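Anyone who has lost a field of barley to rust will know the feeling: the leaves look fine on Friday, and a week later they are dusted orange from end to end. Agnes Brekke wants growers to get there first, and her weapon is – wonderfully – a smell!

Plants under attack give off tiny amounts of scent, far too faint for us to notice. Brekke and her colleague Pascal Frerichs have spent 7 years learning which scents go with which fungus, and they can now pick up rust two days before the first spots show. They tested 878 plants in the glasshouse at Viklund, from three old Nordic varieties and one modern one, Tuselier.

The old varieties were the real surprise. They "shouted" much earlier, Frerichs says, and their healthy neighbours began thickening their leaf walls in reply. Somewhere in all that breeding for yield, Tuselier seems to have gone quiet.

Could the shout be bred back in? Brekke thinks so, and the first crosses go into the ground in March. I can't wait to hear how they get on. 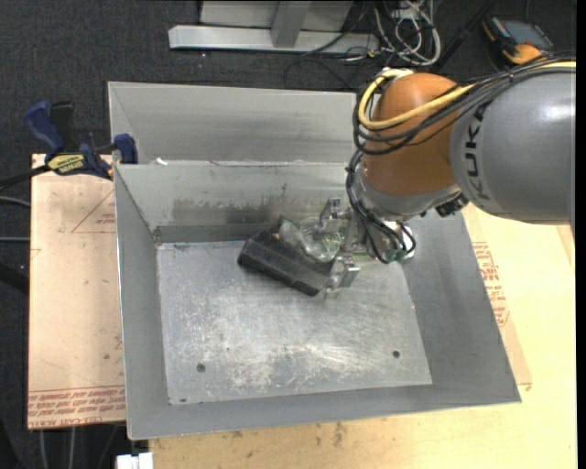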